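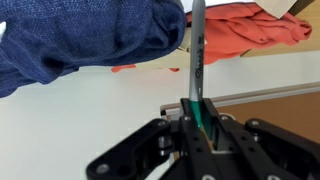

Surely, one of you wrote after the last session, a cotton cloth that is sold for reuse has no more value than its weight in rags, so why grade it at all? Most of this handout deals with that point.

Week 8: Grading used household textiles

Used textiles are sold in three main ways: as goods to be used again as they are, as wiping cloths, and as fibre to be pulled apart and respun. The price drops at each step. Weight matters in all three, but only in the last does it set most of the price. A sound towel sold as fibre has been sold too cheaply.

The Atier depot at Nirnska is our main case. In the August sample 1,306 pieces were graded by hand. Of these, 654 went to reuse, 220 were held back for a second check and the rest went to wiping cloths or fibre. You will need these figures for the seminar sheet.

What graders check

Fibre content comes first. The sewn-in label is a guide only, as many are missing or washed blank. Graders go by feel, and use a burn test on a few threads where the fibre is in doubt. Wool and polyester blends are easily confused at this stage.

Wear comes second. Hems, corners and fold lines go before the middle of the cloth does. Hold the piece up to a window and look for thin places. Terry cloth should also be checked for pulled loops, which do not rule out reuse unless they run across a whole width.

Colour comes last. Fading is judged against the inside of a seam, where the dye has been kept from the light. Strong reds and dark blues are kept apart from pale goods until they have been tested, because loose dye can spoil a whole bale if damp gets in.

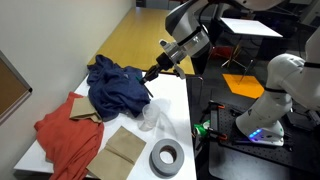

Fig. 2. Cloths in navy blue and orange-red on a white table.

Testing for loose dye

Rub a damp white cotton swatch on a hidden part of the piece ten times, with even pressure. Let the swatch dry before comparing it with the grey scale in your folder – wet swatches always look darker. Record the result on the Clidum form, one line per piece. Leave no blanks; write NT for not tested.

The Shehu mill takes fibre in single colours only, so a mixed bale has to be sorted again or sold elsewhere at a lower rate. Second sorting is slow. In the seminar we will work out when it pays.

Before the seminar

Read chapter 8 of the course reader, up to the section on export bales. Bring one worn cotton item from home, washed, and be ready to give it a grade and defend it. The seminar starts at 2 pm in the usual room.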